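Home Modules Handouts Reading list Contact

Working for Yourself: notes for session 2
Getting the admin out of the way

Last time we did the fun bit, setting your prices, and I promised this one would be duller. It is, a little. But if you do transcription, bookkeeping, design, tutoring or anything else from the spare room, the admin is what decides whether you get an evening.

I ran my first business, Prolladberg, for 52 weeks without a fixed day for invoices. I'd send them when I remembered (usually in the bath, phone held over my head). When I finally went through the lot in March I found a client, Venora, who owed me for 128 pages of typing and had never been asked for the money! They paid within 2 days, very nicely, and I felt a complete fool.

So, what I do now:

Every job goes on one list the moment it's agreed. Mine is a plain spreadsheet with 6 columns: client, job, date agreed, date sent, amount, paid. I've tried clever software and I went back to the spreadsheet each time. Use whatever you'll open.

Invoices go out at the same hour each week. I like first thing, before email, with tea. If you're a night person then do it at night, I don't mind, but write the hour down and treat it like a dentist's appointment.

Chasing is part of the same hour. Keep a polite reminder saved and ready to go. Mine reads: "Hello, just checking that invoice 128 reached you safely. Could you let me know when it's due to be paid?" It took me ages to stop adding three apologies to it.

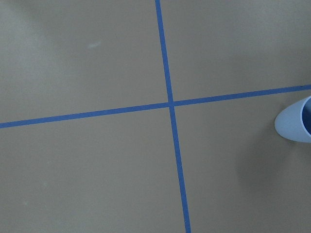
Time off is the other half of this session, and people who work at home are terrible at it. I used to "just finish" something for Corko on the first morning of every holiday, and then it was lunchtime. Now the last working day before a break has its own short list, and the first item is telling clients. The second is the desk. If yours is also the kitchen table, give the work a patch of its own, even if all you do is put down two crossed strips of bright blue tape and say work stays on this side of the line. Then clear your side before you stop.

For next time: bring your own job list, however scruffy, with at least 2 clients on it. Change the names if you like, I call all of mine Lis when I'm showing people. We'll be looking at late payers and what to say on the phone, so have a think about the one you've been avoiding.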